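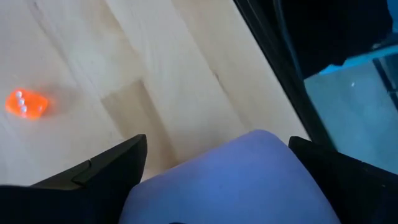 Figure 3. An orange translucent die on a light-colored wooden tabletop.

4.2 What people write on memorial pages

We came to the reading stage expecting a lot of short, stock phrases, and there were plenty of those. What surprised and delighted us was how much else was in there! Of the 200 messages we coded from the Mornby pages, 29 told a full story, with a beginning, a setting and often some spoken words. A former neighbor in Hemel wrote four paragraphs on a borrowed ladder. A cousin gave the whole recipe for a fish stew (with a correction posted the next morning by her sister).

Three coders, Sitompul, Ong and Krishnan, read every message separately and then met to compare notes. They agreed on most of the stories right away. The harder cases were messages that hinted at a shared memory without telling it, such as "you know which bus I mean." We ended up giving these their own code, "private reference," and they have become our favorite part of the data. A stranger can't follow them at all, yet the family replied to them more warmly than to anything else on the page.

Timing mattered too. Stock phrases came mostly in the days before the funeral, while stories kept arriving for months, with a fresh burst in January, when several families in Vetcombe posted old holiday pictures and relatives began answering each other. Hartono found the same slow build in her earlier interviews in Mangundap, where people told her they needed time before they could write anything longer than a line. We think this is a wonderful reason to keep memorial pages open well past the first month, and we return to the question of page closing dates in Section 5.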